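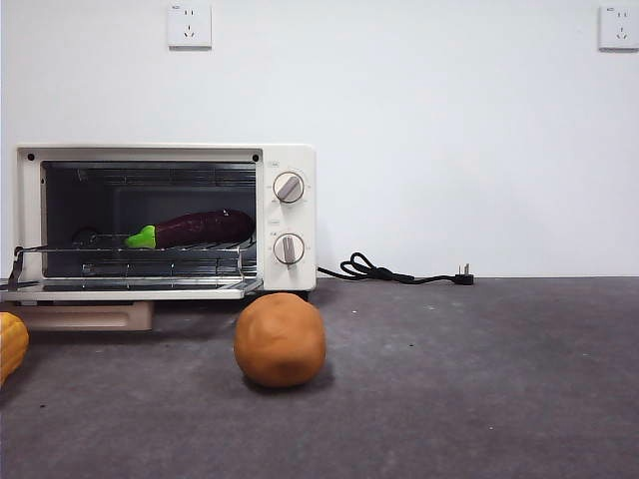
Category: Kitchen cell > Oven task > Arm stops and waits for operator

Ticket 1876
Opened by: Hiba Fakhoury, Premar test kitchen
Assigned to: Chidubem Olaniyan, Plereo support
Opened: 18th October
Status: Open, waiting on customer

Hi Chidubem, me again! Same cell as my June ticket, different headache.

Short version: the arm goes quiet with the eggplant job half finished and sits there until one of us walks over and taps Resume. There's no alarm and no red light, and the panel says "Awaiting confirmation" in that tiny gray type (you know my feelings about the tiny gray type). I went through the log for the morning shift and it's 2 stops in 53 runs. I know that sounds like nothing. The trouble is that each one sat there for ages before anyone noticed, and I'd like to explain why, as I think it's half the ticket.

Before the arm, whoever was on oven duty stood at the oven. Dull as anything, but you were there, and if something rolled you picked it up. Now Nisreen and I cover the oven cell plus the prep sheets plus the deliveries desk, and we're supposed to glance over now and then. Glancing is fine when a machine makes a fuss. It's hopeless when the machine politely stops and waits for you, and from across the room a waiting arm looks just like an arm between runs.

Setup, same as always: toaster oven against the wall, door down, cord out of the outlet, play food. Eggplant on the wire rack, potato out in front, corn off to the left. I haven't moved the oven or touched the block underneath.

What I've tried so far:

Restarted the cell from the panel. Ran fine, then stopped again later in the shift.

Wiped the wrist camera with the cloth you sent. No change that I can tell.

Asked Samer whether he'd changed the confirmation setting. He says no, and he looked so offended that I believe him.

Pulled a wrist view to check that the camera can see the rack properly. Looks clear enough to me, but you're the one who knows what it needs.

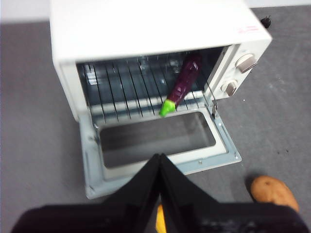
Wrist view, oven door down, eggplant on the rack.

My guess, for what it's worth, is the stem. When I set the eggplant out with the green end pointing a bit differently, it seems to think harder about it. Nisreen reckons it's the shine on the purple part. We have a coffee riding on this, so please be specific in your answer.

Reply from Chidubem Olaniyan
Thanks Hiba, good detail. I can see both stops in the log you attached. They were low confidence on the grasp, and in that case the arm is set to ask a person before it continues. Could you turn on Plito notifications under Cell > People and tell me who should get them? I'd leave the confidence limit alone until I've compared the runs. No verdict on the coffee yet.

Reply from Hiba
Done, I put Nisreen and me on it. We ran it again after lunch and the carry over the top of the oven went through with no stop, nice and quick. 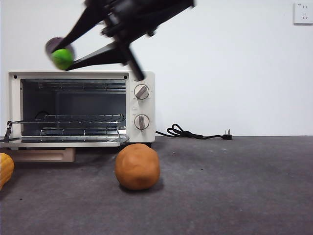 So the buzz on the phone hasn't been tested for real yet, and I can't make the thing hesitate on purpose (I did try).

One more thing while I have you. Cinzia Donati, our shift lead, wants to know whether answering a confirmation gets logged under a name. I'm not thrilled about that one. If the screen shows "Hiba, slow to respond" on a day when I was signing for a delivery, people here are going to start hovering by the cell again, and then we've gained nothing. Samer feels the same and he doesn't even work our shift. Could it log the wait and leave the name off? Or could it go to whoever is free first? Nisreen would also like a sound at the cell itself, as she keeps her phone in her locker.

I'll leave the cell running through the afternoon with the eggplant turned both ways and send you whatever it logs before I go home.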